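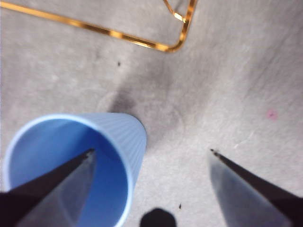 Blue plastic cup, ribbed on the outside.

Skokent Neighborhood Garden Association
Minutes of the October general meeting

The meeting opened at 7:10 p.m., a little behind time, as a good many of us were still catching up over the cider and it seemed a shame to break that up. Valentin Lungu was in the chair and gave everybody a very warm welcome, with a special hello to the new families from the Jirer Street side who were with us for the first time. We hope to see a lot more of you!

Minutes of the previous meeting
Read and accepted with one correction: the row of currant bushes is along the north fence and belongs to everyone, not to plot 12 as written. Apologies to plot 12, who has been getting requests for jam.

Money
We began the season with $498 in the account. The plant sale brought in $400, which was a lovely result considering it drizzled until noon, and thank you again to all who baked. The larger bills still to come are the water for the second half of the summer and the repair to the big gate. It was agreed to pay the water bill when it arrives without waiting for another meeting. Plot fees for next year were talked over at some length, and in the end the feeling of the room was to leave them where they are, at $65, with the usual arrangement for anybody who would like to pay in two parts.

Water and the lower taps
The tap nearest the compost bays has been dripping since August and the ground there has become quite a bog. Mr. Qureshi kindly looked at it and thinks the washer has gone, though he would like to see it with the main turned off before he promises anything. He will do this on the same morning we drain the lines for winter. Members are asked to coil their hoses and take them home before then, please, and to label them if they are going in the shed (there are several green ones from last year that still have no owner).

Compost
A long and good-humored discussion. The left bay is finished and may be used by anyone, a couple of barrows per plot to start with so that it goes around. The middle bay is resting. Only the right bay should be getting fresh material, and would everyone please chop up squash vines and corn stalks before they go in. The question of cooked food came up again and the answer is still no.

Seed swap
The swap will be held indoors over the winter, date to be set once we hear back about the hall. Several members offered beans, and there was a great deal of interest in the flat yellow ones that did so well for the Suteo Lane plots this year. Envelopes should have the name of the plant and the year it was saved. If you are not sure what it is, write down what you do know, such as color or height, and somebody will very likely recognize it.

Paths
The wood chips have worn thin between the upper plots and the arbor. A work morning was suggested, with soup afterward, and 4 members put their names down on the spot, with more hands most welcome. Wheelbarrows are the thing we are shortest of, so do bring yours along if it still has air in the tire.

Any other business
It was asked whether the garden could stay unlocked later in the evening while the light is going. After hearing from both sides we decided to try it through the end of the month and talk again.

Somebody's reading glasses, brown case, were left on the bench by the arbor and are now on the shelf inside the shed door.

Thanks were given to the Jirer Street children for the scarecrow, which has kept all of its clothes on so far.

The meeting closed at 8:35 p.m. The next one will be at the same place and the same hour, and Valentin has offered to bring the cider again.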